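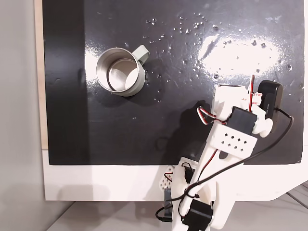

Kellico Bench Cell – Safe Use and Good Practice

13/06/2025
By Hortensia Quiroga, Product Standards, Skuvano

The Kellico bench cell is supplied for teaching, method development and light handling studies. It consists of a tabletop arm of white 3D-printed links and black servo motors, a base panel and a glossy dark work board. The requirements on this page apply to every cell delivered under part number 257 and replace the guidance issued in May.

Responsibilities

The purchasing organization shall name one cell supervisor. The supervisor approves each task before it is first run and keeps the cell log. Operators must have completed the Skuvano induction, and a new induction is required after any absence of more than 46 weeks.

Work surface

The board may be used with liquids in small amounts only. Droplets on the surface are acceptable during a task that has been approved for them – standing liquid is not. Power supplies and connectors must be kept off the board at all times. Wipe the board with a lint-free cloth at the end of each session, and record any scratch deeper than the surface finish.

Objects in the work area

Start with few objects and leave open board between them. A small cube and a mug with a handle are suitable for a first task. Glass, blades and open containers holding hot liquid are prohibited.

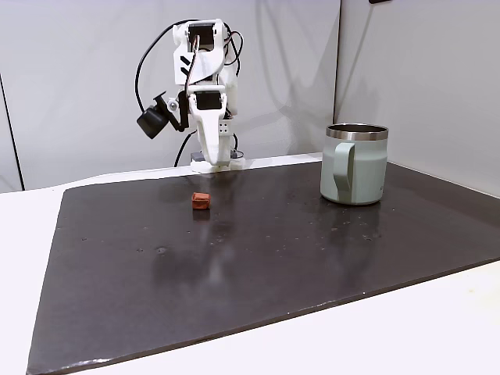 Cables and clearances

Cables shall have enough slack for the full travel of the arm and shall not be pulled tight at any joint. Keep hands outside the reach of the arm while the motors are powered. The minimum distance for observers is 30 inches, measured from the base.

Inspection

Check the screws, brackets and wrist camera mounting before each session. Any link showing a crack must be replaced before power is applied. Repairs with adhesive are not permitted. Rasmus Bite maintains the list of approved spare parts, revision 9, at the Gruvau service office.

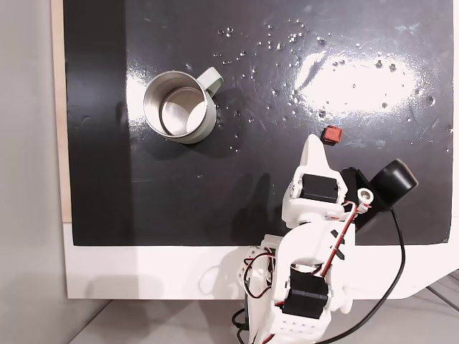
Kellico arm with wrist camera, red cube and steel mug on the work board.

Questions about these requirements should be sent in writing to Mavis Abernathy, Customer Compliance. Please include the serial number of the cell and a copy of the most recent log page.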